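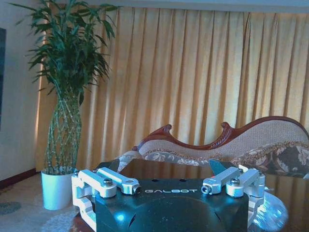
The gripper over a polished tabletop, as the wrist camera gives it to us.

I want to argue for something dull. When a robot working in somebody's living room gets a bad reading from its camera, the software should say so and stop, and it should do that long before anyone tries to make the perception model cleverer.

I have worked on the planning and control side of home robots for 8 years, first at Allgate and now in a small team that looks after a planner called Jalia. In that time I have sat through a lot of meetings about failed grasps. Most of them end with a request for more training data. Sometimes that is the right answer. Quite often the camera and the model did a fair job, and the trouble came in the code that took their output and threw half of it away.

A dark, glossy tabletop is a good case. It mirrors the room above it. You get faint amber patches from the curtains and pale shapes from the sofa along the back edge, and all of those are real light reaching a real sensor. A depth estimate on a surface like that is poor in places and fine in others. Near the rim it may be very good. In the middle of a reflection it may put the curtains somewhere under the floor.

A decent depth model will tell you this. Ours gives a confidence value for every pixel. For a long time our pipeline took that map, cut it at a fixed threshold, filled the holes by smoothing, and passed a clean surface to the planner. The planner then treated every point on it as equally true. It had no way of asking which bits had been measured and which had been filled in. I wrote part of that code, and at the time I thought it was tidy.

The effect was that the arm approached a polished table with exactly the same speed and clearance as it approached a cloth. When the guess was off, the force limit caught it. The log said "contact limit exceeded", the ticket went to the control people, and they spent their time adjusting gains that had nothing wrong with them.

Kam-wah Yip, who runs our test tooling, was the one who pushed for a change. She went back through 700 logged approaches and sorted the stops by how much of the surface under the fingers had been filled in. It took her most of February. 33 of the stops we had put down to control were over patches where almost nothing had been measured at all. That is a small share of the whole, but it was most of what the control team had been working on.

What we do now is simple. The confidence goes through to the planner with the geometry. If the surface below the fingers is mostly guesswork, the arm comes down slowly and waits for touch to settle the height. If the guesswork also covers the object it wants to pick up, it moves the wrist and looks again from another angle. After 4 looks it gives up and reports that it can't see well enough. The message uses those words.

There are fair objections. The first is speed. A robot that slows down over every shiny surface is tiresome to watch, and people who demonstrate robots for a living don't like it. I accept that. The slow approach does add time, and in a house with a lot of varnished furniture it adds a good deal of it. The second is that better models will make the whole question go away. Colleagues working on Ninh, which learns the approach from end to end, make this case well, and their arm does move more smoothly than ours. But when it goes wrong they have very little to look at. I would like to see the same log sorting done on their runs before I agree that the problem has gone.

The third objection is that confidence values are themselves often wrong. They are. Ours were far too sure of themselves around patterned upholstery and fringes until we checked them against touch data. I take this as a reason to test them properly, with the same care we give to the depth numbers. Throwing them away at the first step means they never get tested, and so they never improve.

We tend to spend money on the ends of the system, the sensor and the motors, and let the middle be written in a hurry by whoever is free. The message formats get settled in an afternoon. Ours had a spare field for uncertainty from the first version, inherited from an older tool called Zedgate, and we filled it with zeros for years. If you run a stack like this, have a look at what yours puts in that field and find out whether anything downstream reads it.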